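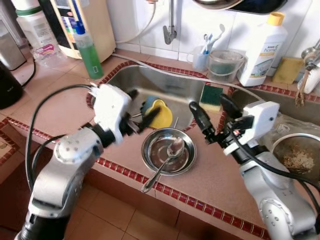
Kitchen tips I stopped believing, and a few I kept
by Chathurika Gunawardena

I have been writing down kitchen cleaning tips since the spring we moved in, mostly so I could check them. The list got to 31 before I quit adding to it. Most of them do very little, and a couple made extra work.

Baking soda and vinegar down the drain

This is the one everybody swears by. It fizzes, and the fizz is fun to watch, but mix the two and what you have left is mostly salty water. My drain ran exactly as slowly afterward. A plastic drain strip from the hardware store pulled out a plug of hair and grease in under a minute. Buy the strip.

Lemon in the garbage disposal

Smells nice until lunch. The smell lives on the underside of the rubber splash guard, which you can scrub with an old toothbrush and dish soap. Unplug the disposal or switch off the breaker first.

Special grout pens

I tried one called Parnido on the grout behind the stove. It looked good for a couple of weeks and then wore off in patches, so now I had two colors of grout. A stiff brush and oxygen bleach, left on for 15 minutes and rinsed well, did more. Try it on a corner first if your tile is old. Sealing the grout afterward probably helps, though I can't prove it.

Foil in the silverware

Lining a dish with foil and adding hot water and baking soda really does take tarnish off silver. I expected this one to flop. It does nothing for stainless steel, whatever the video says, and I wouldn't use it on anything with a glued handle.

Rainbow marks on stainless steel

A splash of white vinegar, wiped around and rinsed off. Fine. You don't need the Huris polish, which cost me more than the bowl did. For burned-on food, simmer water in the pan and scrape with a wooden spoon. Keep steel wool away from anything you want shiny.

Freezing your sponge

No. Cold doesn't reliably kill what's in there. Wring it out, stand it up so it dries, and throw it away when it smells. I get about 7 days out of one.

Coffee grounds for grease

They scratch, they stain pale counters, and then they go down the drain and you're back at the top of this page.

Still testing: salt on a cutting board, and whether the expensive Odoi dishcloths outlast the cheap ones. After one month the cheap ones are ahead.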